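Tapis de table Pruitt gris foncé : beaucoup de bruit pour une feuille lisse
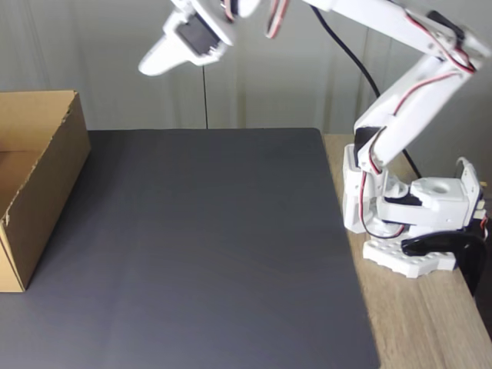

Le tapis sur la table en bois clair, avec un carton ouvert et vide à gauche.

Je cherchais un grand tapis pour protéger le plateau de mon atelier, et Chun-yin Choi m'avait vanté le Pruitt au point que j'ai fini par me méfier. La fiche promet une surface « professionnelle », « sans reflet », « pensée pour le geste ». J'ai payé quand même. Je m'en sers depuis octobre, pour du tri, du collage et de la découpe légère.

Commençons par ce qui va. Il est grand, vraiment grand, et il se pose à plat. Le mien n'a pas gondolé, même après un hiver dans une pièce mal chauffée. Les bords sont droits. La teinte anthracite repose les yeux, surtout sur un bois pâle comme le mien, et les petites vis claires s'y repèrent tout de suite. Les noires, en revanche, bonne chance.

Le « sans reflet » me laisse plus dubitatif. C'est légèrement mat, d'accord, mais sous un éclairage de biais on voit passer des bandes plus claires en diagonale. On s'y fait. Pour photographier de petites pièces, j'aurais aimé mieux, et à ce prix je trouve l'argument un peu gonflé.

Côté tenue, avis partagé. Une boîte en carton posée dessus glisse assez facilement, même quand je voudrais qu'elle reste où je l'ai mise. La notice parle d'une face « adhérente ». Laquelle ? J'ai essayé les deux sans sentir de différence. Le tapis lui-même bouge peu sur la table, sauf si on s'appuie franchement sur un coin.

Le nettoyage : chiffon humide, et voilà. La colle blanche part à l'ongle une fois sèche. La colle néoprène, non, j'ai une trace qui ne s'en ira plus. Le crayon gras demande de frotter. Quant à la découpe, le vendeur reste prudent dans sa formulation et il a raison : au cutter, la surface marque dès le premier passage appuyé. Si c'est votre usage principal, prenez un vrai tapis de coupe, avec une grille, et gardez celui-ci pour le reste.

Lucienne Riviere, qui partage l'atelier avec moi, utilise un Tristuston plus petit, payé nettement moins cher. J'ai échangé avec elle pendant deux semaines. Le sien est plus souple et roule un peu aux angles, mais pour trier des pièces ou poser un fer froid je n'ai pas senti que je perdais au change. Elle m'a rendu le mien sans regret, je le note.

Reste la question du format. Il ne couvre pas tout mon plateau et laisse une bande de bois à nu sur la droite. Ça m'arrange pour tout ce qui se fixe au bord de la table, mais mesurez avant de commander, le fabricant ne propose qu'une seule taille.

Ma note : 3 sur 5. Un tapis correct, vendu avec des adjectifs trop grands pour lui. En promotion, pourquoi pas.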